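Clerholm Parish Archive – digitising the vestry papers
Progress report no. 3, to the Oláh Fund
28 August 2024

Sorry this is a few days over. Short version: on budget, behind on the indexing, ahead on the scanning.

Scanning
810 leaves done since the last report. That finishes the vestry minutes and gets us well into the overseers' accounts. Earliest entry is now 1713, a bill for mending the church gate, which pushes the series back further than the old handlist had it. Wenjie Gu has checked the page order against the binding and found two gatherings sewn in upside down. Left as they are, noted in the catalogue.

The third account book is too tight to open flat. Not forcing it. Aranka Virág has asked the binder at Pastemier for a price, answer due next week. If it comes in over what we set aside for repairs we will come back to you before agreeing anything.

Indexing
Slow. The handwriting changes hands every few years and one clerk in particular is dreadful – spells the same family four ways on one page. We had planned to have surnames finished by the end of August, they won't be. Surnames up to the end of the second book are in, place names not started. Barnabás Medve has written a short crib sheet for the commonest abbreviations which has helped a lot with new starters.

Also lost most of a week when the Soser catalogue was moved to the new server and the date field came across as text. Fixed now. No records lost but every date had to be checked by eye.

Storage
Old wrappers are coming off as each bundle is finished. Acid-free folders bought, 100 of them, and a further 100 on order from the same supplier. Shelf list redone for the upstairs room. Damp readings steady all summer, will keep on with them thruogh the autumn.

Money
Spent to plan on equipment and folders. Underspent on travel, as the visit to the diocesan office was put off at their end. We'd like to move that into indexing hours if you agree – please let us know either way. 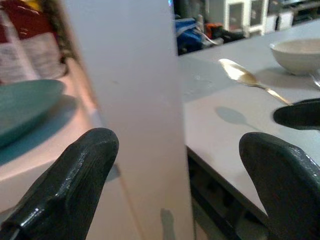
Lajos Kovács read the draft of this and asked that we put in his worry about the index: he would sooner see one book indexed properly, with places and trades, than all of them done for surnames only. People writing to the archive mostly want to know where a family lived, he says, and a bare list of names wont tell them.

Fair point, and we'd value your view. Doing it his way means the later books go online as images with no index until spring. Doing it ours means everything is searchable sooner but thinly. No decision yet.

Next
Finish overseers' accounts, apart from book three. Start on the settlement papers. Binder's price to you as soon as we have it. Talk at the library still to be fixed, they have offered us two evenings and we need to pick one.

Raluca Lazăr
for the Clerholm project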